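# Skilleck Letters

Transcripts of 557 letters sent to the Skilleck ferry office, typed up by Sanne Jansen and Dennis Garside. One text file per letter.

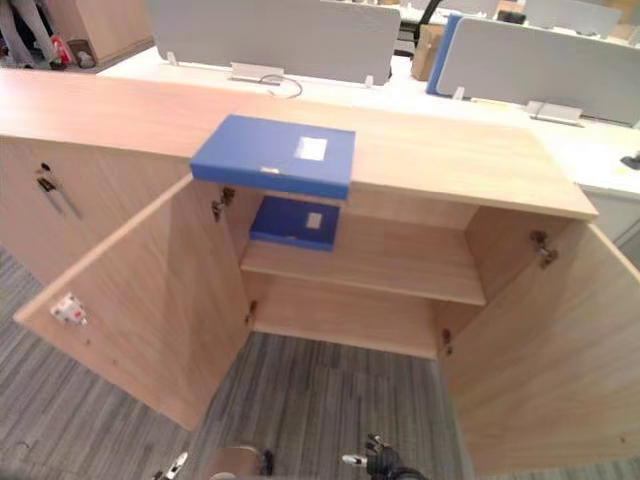

Spelling is left as written. Words we couldn't read are marked [?] — please don't guess at them.

## Files

- letters/ — the transcripts
- index.csv — sender, place, page count

Blank dates in the index mean the letter had none.

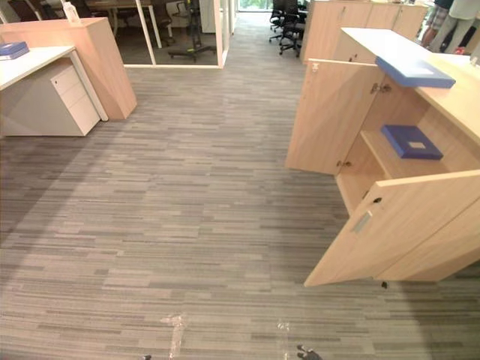
## Known problems

Letter 40 is missing its second page. Names from Kalludari are spelled several ways.

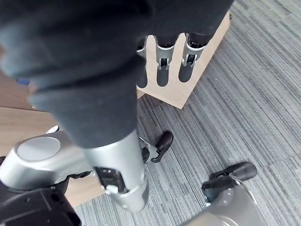

Send fixes to Dennis with the letter number.

## Comments

**Preben Eyvindsson:** Letter 14 is listed under the wrong sender. Should be Hermans.

**Thịnh Đồng:** Index opens fine now, thanks.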